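Quorum and proxy votes under student government bylaws

Posted 2020-04-20 by plurnurton_rules

Our student senate at Plurnurton has 59 seats. The bylaws set quorum at a majority of seated members and say nothing about remote attendance. At the last meeting 29 senators logged in and one more sent a written proxy. The chair counted the proxy, declared quorum, and passed a $340 allocation to the chess club.

Was the vote valid? Five of the seats may have been vacant, but the roster was never updated. The allocation is supposed to be paid out in May.

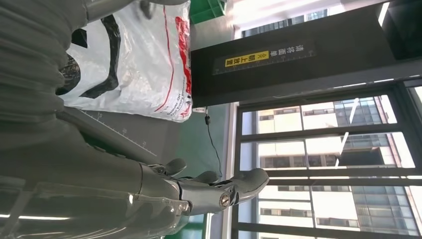 Gray robotic hand with a white plastic bag

Tirngate_parl

Check the definition of "seated members" first. If vacant seats are excluded and all five were vacant, the base is 54 and a majority is 28, so 29 present is enough without the proxy. If the base is 59, a majority is 30 and you were one short.

A proxy normally does not count toward quorum unless the bylaws allow it. Under most rulebooks, business done without quorum is void, but it can be ratified at a later meeting that has one. Have the secretary certify the roster as of the meeting date, then put ratification on the next agenda. Do not release the money before then.

mamulness04

We just let people vote by email at our school and it was fine. I would ask your adviser.

Acuña

Email votes have the same problem if the bylaws don't authorize them. Also look for an emergency clause in the constitution, usually near the amendment section. Ours lets the executive board permit remote meetings for one term, but it does not touch proxies. If yours is similar, the online attendance stands and the proxy still drops out.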